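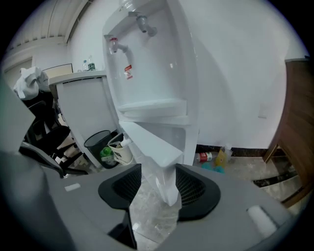

Etdale Forums > Work and Workplaces > Cleaning and Upkeep

Who wipes the walls where you work?

sowa_side
December 10, 2023
We moved into the new unit in July. White walls, pale marble-pattern tile, everything the colour of a dentist's conscience. It shows the lot. Elbows, bags, the mysterious grey smear at shoulder height that runs the length of any room people walk through while looking at their phones.

The cleaners do floors and bins. Walls are "periodic", and having read all 36 pages of the contract I can tell you that periodic isn't defined anywhere in it. So we've started doing them ourselves, cloth and glove, whoever has a spare ten minutes. 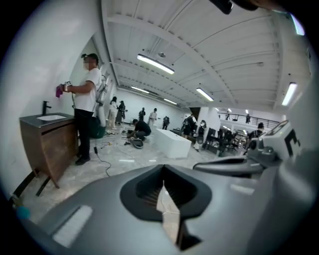
My question is what to put on the cloth. I've been using plain warm water, and the patch by the vanity unit is the worst of it, being right next to a basin where everyone flicks their hands dry. Black worktop, black tap, white wall. Whoever chose that has never owned a sponge.

Flillemum
Drop of washing-up liquid, well wrung out, then again with clean water. Start at the bottom and work up or you'll get runs. And do use a white cloth. I had a pink one bleed on to a bathroom ceiling and it's still blushing.

gritbin8
Bottom up is an old wives' tale. I've painted and cleaned for a living and I go top down every time. If you're getting runs your cloth is too wet.

Flillemum
I'm an old wife and my walls are fine, thanks.

ladatano_lad
Depends on the paint — if it's cheap matt you'll polish a shiny patch into it whichever direction you go. Try it behind a door first. We did one corridor at our place with those white foam blocks and it looked as if a very large snail had been through.

sowa_side
No idea what the paint is. The landlord says "white".

gritbin8
Get the tin number off them. They'll be charging you £334 for a touch-up at the end of the lease, so they can look in a cupboard.

tealeaf3
Can I put in a word for the bit round the water dispenser? Ours gets splashed daily and the drip tray is a pond by lunch. People will wipe a whole wall before they'll empty a drip tray.

sowa_side
Added to the list, under "crumpled cloth someone has left over the back of a chair". It's been there long enough to get its own login.

Flillemum
Boil it.

gritbin8
Bin it.

ladatano_lad
Agree with gritbin8 on the cloth, Flillemum on the washing-up liquid, and I'm staying out of top or bottom.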